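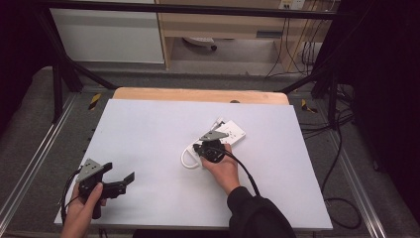 The trade ministers of Havton and Ostivlow have signed another agreement, and the communiqué says it will make their 28 border crossings "seamless". Readers with long memories will recall that the last agreement was going to do that too. Take something as dull as a white power strip with a cable attached. To sell one across the border today, a maker needs two safety certificates, issued by two offices that test for the same faults. The new text runs to 16 chapters and leaves both offices exactly where they are.

Tariffs, it is true, will fall. They were already low. On most household goods the duty drops by 4 per cent, spread over several years, with a list of exceptions that both governments have been slow to publish. When I asked for it in April I was sent a leaflet.
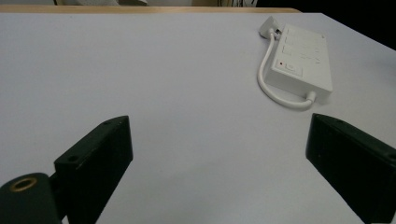
Shinji Yagi, an economist at Cititthorpe College, has read more of these deals than is good for anyone. "The duty is the part politicians can announce," he told me. "The paperwork is the part that costs money, and each form has a department behind it."

Exporters seem to agree. Taşdemir, a freight firm with depots on both sides, says it filled in 2618 customs declarations last year and expects to fill in as many next year. Its manager would welcome a single form. He has been promised one before.

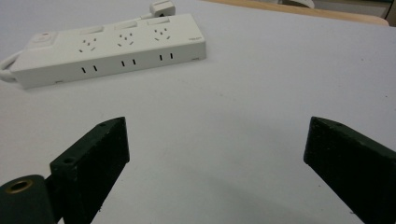
What happens next

Both parliaments must still vote. Ostivlow's farmers want longer protection for their cheese, and Havton's government has a thin majority and an election coming. Until the list of exceptions is out, forecasts of a trade boom should be treated with care, including the ones printed in the communiqué.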